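Stistero Robotics Club
Minutes, April meeting
Started at 4:10, in the Presby room as usual

I'm taking minutes again, so you get them my way. If I got something wrong, tell me before next meeting and I'll fix it.

Last month's minutes
Approved with one fix. I wrote that the spare servo was in the Greenberg cabinet, and it's in the drawer under the Greenberg cabinet. Sorry to everyone who went digging.

Money
We have $379 in the club account. The bake sale brought in $194 of that, way more than I expected (the lemon bars were gone before lunch!). We still owe the school for the replacement power supply, and the invoice hasn't shown up yet, so please don't plan on spending everything. There was a request for a second label maker. We talked about it longer than we should have and voted no.

Adico Cup
The registration form is in. We're entered in the kitchen task category, and they sent the rules packet, all 34 pages of it. I read it so you don't have to, but please read the scoring section anyway. The parts that matter for us:

Each run is 60 seconds, and the clock starts when the judge says go, even if our arm is still homing. We can't touch the table during a run. Anything dropped on the floor stays there and can't be scored. We also have to turn in a short write-up with pictures of our practice setup, and I said I'd put that together. Two people offered to proofread, thank you, I'm holding you to it.

There was a question about whether we can bring our own table. The rules don't say. I'll email and ask.

Dumpling task
Most of the meeting went here. The job is to get the dumplings into the bamboo steamer, and we went back and forth on what order to pick them in. One side wants nearest to the gripper first, because the short moves are the ones we trust. The other side wants farthest first, so we aren't reaching over stuff at the end when everybody is nervous. I was on the farthest side and I still am! We agreed to try both ways and write down every run in the notebook, including the bad ones. Please include the bad ones.

The rim came up too. The programming group would like the arm to come in higher before it lets go, and the build group is worried that a higher drop means more rolling. No decision yet. We'll try a few heights and compare.

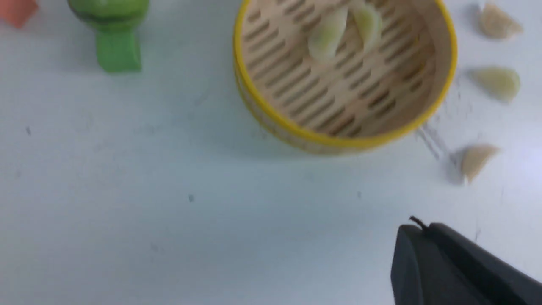 Dumpling practice from the wrist camera: two in the steamer, three on the table.

Somebody pointed out that the pale dumplings are hard to pick out against a white tabletop, and we had a good talk about that. Ideas were a gray mat, different lights, or just training on more pictures. A mat might not be allowed, so that goes in my email along with the table question. Until we hear back, we keep practicing on white.

Also, the tabletop needs a wipe before practice. Specks and smudges, people. There's spray under the sink.

Other stuff
T-shirt sizes are due to me by next meeting. If you don't send one you're getting a large.

The laptop charger is missing again. Check your bags.

To do
Me: email about the table and the mat, start the write-up
Programming group: release heights, pick order tests
Build group: check the finger screws, tidy the cable
Everybody: read the scoring section, shirt sizes

We stopped at 5:25 when the late bus got called.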